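Zescombe open day, the Stirer arm demo

stirer_curious
Went in April. One white arm at a dark glossy table, placing a yellow block into a napkin-lined bowl. Said El Ouafi ran the session and took questions between cycles. He quoted 480 grasps logged on soft and round items, 192 of them on fruit. No failure rate given.

bouzid_k
Was the failure rate asked for? A grasp count without one says very little.

stirer_curious
Asked twice. He said it depends on the object set and moved on.

marl77
Same visit, afternoon slot. I thought he was clear enough. The point was placement into a bowl that already has things in it, and a cloth liner is a harder target than a bare bin.

bouzid_k
Harder for vision, maybe. For contact it's easier, the cloth takes up the error. I'd want to see it repeated with a hard bowl.

fadico_tech
Glossy tabletop bothers me more. Reflections off a surface like that give us bad depth readings at work, and we ended up putting down a matte sheet. Did they mention calibration?

stirer_curious
Every 3 hours, roughly. Cables were on the floor under the table, so watch your feet if you go.

marl77
Cycle time looked slow to me, I'll give you that. He said speed was capped for visitors.

bouzid_k
Then the cycle time tells us nothing either.

Comments (2)

pellam: Is the session open to students?

marl77: Yes, sign up at the front desk. Bring questions about the gripper, he likes those.

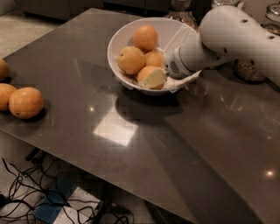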